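3.2 Workcell configuration and upkeep

The Clikham cell has two arms mounted side by side at the near edge of the work surface, each ending in a two-jaw gripper with black fingers. A simulated copy of the cell is kept alongside it, and every change to the hardware is entered in the copy before the physical arms are released for use. The copy is built in Holtora, which reads joint limits, tool offsets and the overhead camera pose from a single configuration file. The same file is loaded by the controller at start-up. Earlier versions of the cell used separate files for the two purposes, and these drifted apart between services.

The kitchen layout is the harder of the two layouts supported by the cell. Items are placed at arbitrary angles on a pale countertop, and the wire dish rack puts thin vertical members into the space through which both arms must travel. Figure 4 gives the simulated overhead view during a handling check, with the right gripper closed on a croissant on the cutting board and the left gripper beside the oval plate.
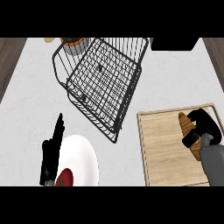 Sorcha Ó Gríofa
Research engineer, cell maintenance and calibration

Figure 4. Kitchen layout in simulation, overhead view. The dish rack lies at an angle near the centre of the counter.

The handling check is run after any work on a wrist or gripper. The arm that has been serviced is given a soft item and the other is held clear. Closing force is set per item in the configuration file. For bread and pastry we use the lowest setting at which the item stays in the jaws over a full transfer, and the value is found on the physical cell, as contact in the simulator is too stiff to be relied on for this purpose.

Finger wear was the main source of lost time in the first period of operation. Between installation and the service in May the cell completed 1,186 transfers, of which 19 ended in a dropped item. Inspection of the finger pads showed that the inner faces had worn unevenly on the right gripper, so that the jaws met at the tip before they met at the root. The pads were replaced and the closed position was taught again. The left gripper was within tolerance and was left alone.

Replacement of a pad set follows a fixed order. The arm is parked, the gripper supply is isolated, and both pads are changed together even where only one is worn. The tool offset is then measured against the reference pin and written to the configuration file. If the new offset differs from the old one by more than 2 mm, the overhead camera pose is checked as well before the arm is run at full speed. The simulated layout is reloaded last, and the planned paths past the dish rack are replayed for collisions.

Camera calibration is treated separately in Section 3.3. It should be noted that the overhead bracket, a Mösli part, loosens slightly over long runs, and its screws are now marked with paint so that movement can be seen without tools.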